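# Gripper drops to open after a controller reconnect

29/05/2019

Notes on a fault in the Whitlock sim, written up mostly so I can find them again in August when I've forgotten all of it.

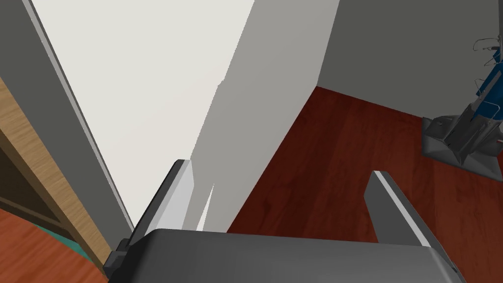
Taha Shawky's first response was that it had to be the contact solver, and that I should raise the finger friction before touching anything else. I did raise it. The fault didn't change, which was useful to know, but it cost an evening.

The symptom: the right gripper is closed on a garment, the arm starts to move, and partway through the fingers go to full open. No error in the log. The arm finishes its path and the task script reports success, as it only checks the final arm pose.

I ran the same garment task 40 times overnight. The gripper opened without a command in 4 of them. The left gripper never did it, but the left gripper does very little in this task, so I wouldn't read much into that.

## What was happening

The gripper controller runs as its own process and talks to the sim over a local socket. If the sim stalls for longer than 800 ms, the controller treats the link as lost and reconnects. On reconnect it loads its defaults, and the default finger target is open.

The stalls came from the renderer. Loading a new room takes long enough to trip the timeout on my machine, and I had background loading switched on. With it off I got no reconnects at all, but that only hides the problem. Any other stall would do the same.

The reconnect message was there the whole time, logged at debug level. I had debug turned off to keep the files small.

## The fix

- On reconnect, the controller reads the measured finger position and holds it as the target.
- If it can't read a position, it stops and raises a fault.
- Reconnects are now logged as warnings.
- The task script checks the grip at every waypoint – not only at the end.

I ran the overnight batch again with background loading back on. The reconnects still turn up in the log and the fingers stay where they were.

## On real hardware

In the sim, an unwanted open costs a failed run. The same controller code is meant to go on the Ferasitz arm, where it would drop whatever it was holding, possibly on someone's foot. Holding position isn't always the safe behaviour either. If a hand is caught between the fingers, you want them to release. For now a reconnect on the real arm will stop all motion and wait for a person to clear it, and the colour of the status light will change so it can't be missed from across the room.

Still to do: the wrist controller has the same defaults code, copied by me, and I haven't tested it.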